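Keegan Cloutier

1/ Saw Hilach last night at the Whitcombe. It's the fantasy film Zonum has been trailing since August. I read the book twice as a teenager, so this thread is partly about the book as well. I'll keep the big spoilers to the end and mark them.

2/ Short version: it's good, the middle drags, and the river sequence is worth the ticket. If you only want to know whether to go, go. If you want to know whether to pay extra for 3D, no.

3/ The story, for anyone new to it. Skolley is a ferryman's daughter who takes travellers across a river that marks the edge of the dead king's land. One night a passenger gets off on the far side and leaves a sealed box in her boat. She tries to give it back. Everything else comes from that.

4/ The book is 300 pages and the first third is just the ferry. Who crosses, what they pay, what the water is like at different times of year. The film gets through all that before the titles. I missed it, but I can see why they did it.

5/ What they kept is the rule about names. You can't say your own name on the water. The film never stops to explain it. You just notice that people go quiet when they step into the boat, and by the third crossing you know why. That's the best bit of writing in it.

6/ The lead is very good. She plays Skolley as tired and a bit short with people, as she is in the book. I was worried they'd make her plucky. She spends most of the first hour wanting to be paid and go home.

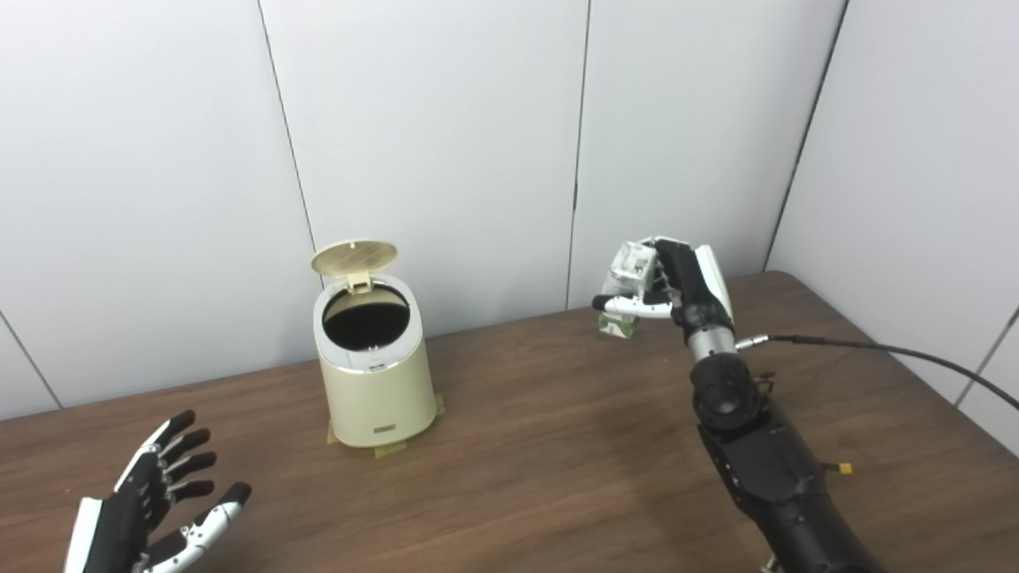

7/ The creatures. There are three main kinds and they've been handled differently. The marsh hounds are computer work and look it, mostly in daylight. The toll-keeper is a man in a suit and looks great. The thing under the bridge you barely see, and that was the right call.

8/ The toll-keeper's voice is going to split people. It's very low and slow, and in my screening a few people laughed at the first line. They had stopped by the second scene. I thought it worked, though I'd have turned the echo down.

9/ Action. There's one proper battle and it's in the last half hour. They used 200 extras for it and it shows, in a good way. People get in each other's way. Someone drops a shield and has to go back for it. You can always tell which side of the river you're on.

10/ The fight in the mill is less good. Too dark, too many cuts, and the music is louder than the actors. I had to ask my brother afterwards who'd been stabbed. He didn't know either.

11/ On the 3D. It's fine on the river, where there's mist and some depth to look into. Indoors it does nothing. The glasses also make the mill scene even darker than it already is. See it flat.

12/ Someone asked about the certificate. It's a 15. There's blood in the battle and one death in the marsh that goes on a long time. No swearing that I remember. I wouldn't take a ten-year-old, but a teenager who likes this sort of thing will be OK.

13/ Costumes deserve a mention. Everything below the knee is muddy in every outdoor scene, and the coats look as if people have slept in them. The king's court is the exception, all very pale and clean, and it makes them look like they've never been outside. No line of dialogue needed.

14/ The middle. After Skolley leaves the ferry there's a long stretch of walking and talking with the two brothers. In the book the brothers are funny. Here they argue about a map. They argue about it again. I looked at my watch, and I don't do that often.

15/ I think the trouble is that the film has cut the younger brother's secret, so he has nothing to do except disagree. In the book you know from early on that he has crossed the river before, and every row about the route means something else. Take that out and it really is just a map.

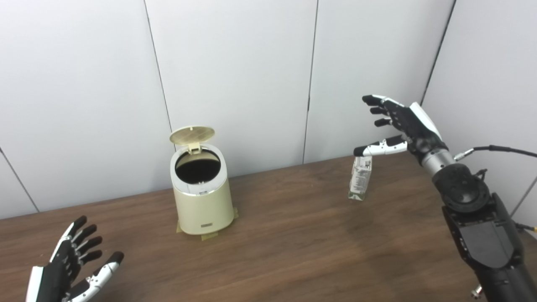 16/ Music. Mostly strings and one low drum, and it stays out of the way except in the mill. The ferry tune from the book is in there. They've given it a melody that sounds old and a little flat, and a child sings it over the end credits. Stay for that. There's no extra scene after it, in case you were wondering.

17/ For book readers, things that are missing: the salt market, the aunt, the second winter, and all of the letters. The aunt I can live without. The salt market hurts a bit, as it's where you find out what the boxes are for. The film does it in one speech at a table.

18/ Things that are new: a short opening with the king while he's alive, and a goat. The opening is good. The goat is also good.

19/ SPOILERS from here to post 22. Stop now if you haven't seen it.

20/ They changed the ending. In the book Skolley opens the box on the far bank and the last page is her rowing back alone, with nothing said about what was in it. In the film we see inside. It's the king's name, written down, and she reads it aloud on the water.

21/ I expected to hate that. I didn't. It uses the name rule, it gives the toll-keeper a proper last scene, and it gets her back in the boat at the same point as the book. What I'd lose is the shot straight after, where the sky clears. We'd understood.

22/ The younger brother staying behind makes very little sense without the secret. Next to me a woman whispered "why's he staying?" and I couldn't have told her from what was on screen. My guess is it was filmed and then cut.

23/ Spoilers over. There's talk of a longer version for home release, with 11 minutes put back. If that's the brothers' material I'll watch it again. If it's more mill I won't.

24/ Whether there'll be a second film I don't know. There is a second book, set much later with a different lead, and it's stranger and slower than this one. I'd like to see somebody try it. I wouldn't start it before you've read the first.

25/ Reading order, as two people have asked already: Hilach first, then the short stories, then the sequel. The short stories are easy to find second-hand. The one about the frozen crossing is the best thing she's written.

26/ Going again at the weekend with my sister, who hasn't read any of it. I'll add to this thread with what she made of the map.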